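**Two-arm coffee cell: gripper approach on clear glass**

**prudcombe_b** — October

Build status from the Jorkimer workshop. Two arms on the near edge of a wooden table, metal bracket between the bases. Capsule machine at the far side, wire capsule holder on the right, teal tray and glass on the left. The control loop logs 2,308 samples per run. Left arm handles the glass, right arm handles the capsule. Current hover pose over the glass:
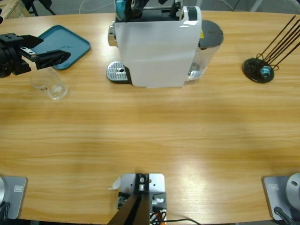 ### Re: gripper approach

**tarnitz211**

Your hover is too low for clear glass. Depth estimates on transparent parts are junk. I'd come in from the side at a fixed height taught by hand and skip the vision step for that object.

**prudcombe_b**

Tried it. A fixed height works until somebody swaps the glass. I'm at 11 failed grasps on the last batch, nearly all of them on the rim.

**whitcombe_cnc**

Disagree with tarnitz. Keep vision, but fix the light first. There's a glare patch on the lower right of that tabletop, and varnish does that under an overhead lamp. Diffuse it or put down a matte mat.

**tarnitz211**

The glare is nowhere near the glass. A mat won't change the depth reading.

**prudcombe_b**

The mat is cheap, so it goes on the list. For reference, same layout with the tray lying flat and the glass in front of it:

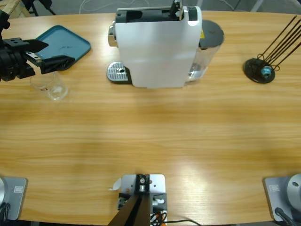 Finger clearance is set to 2 mm per side in the config. I can open that up, but then the wrist gets close to the tray rim on retract. Might move the tray back and leave the clearance alone.

**whitcombe_cnc**

Move the tray. Then fix it down — double-sided tape is enough. If its angle changes between runs you're tuning against a moving target.

**tarnitz211**

Agreed on the tape. Still say drop vision for the glass.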